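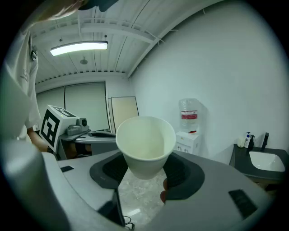 Paper cup between the jaws, hand-held gripper, Lisstead workshop.

Ticket 1571
Project: Kirer hand-held gripper, build 14
Status: open, waiting on parts
Category: grip / jaw pads

Problem
Paper cups get squeezed out of round when the trigger is pulled all the way. Plastic bottles and wooden blocks are fine. Seen on build 14 only; build 13 has the old flat pads and does not do it.

Setup
Printed body, U-shaped rubber pads, Venckus servo on the standard bracket. Firmware is the current Nundine branch with no local changes. Close limit was set to 90 in the config.

Log

Entry 1
Checked the config first. The close limit is read at startup but gets overwritten when the calibration routine runs. After calibration it was sitting at 115. Set it back by hand and the cup held its shape, until the next restart.

Entry 2
Commented out the calibration call. Limit now stays at 90 after a restart. Cups are better but still dent a little on one side. Swapped the left and right pads and the dent moved with the pad, so that one is probably out of shape.

Entry 3
Measured both pads. One is thicker at the bottom of the U - bad pour, I think, the mold was not level. Sanded it down some. Don't do this, the surface goes slick and cups slide when you tilt the gripper.

Entry 4
Poured two new pads in July with the mold leveled on the bench. One has a bubble near the edge, the other is good. Need one more before I can fit a matched pair.

Still to do
- pour one more pad
- fix the calibration overwrite properly and put the call back
- retest with the small cups
- check the bracket screws, one was loose after entry 2

Workaround until then: leave calibration off and stop pulling the trigger once the pads touch.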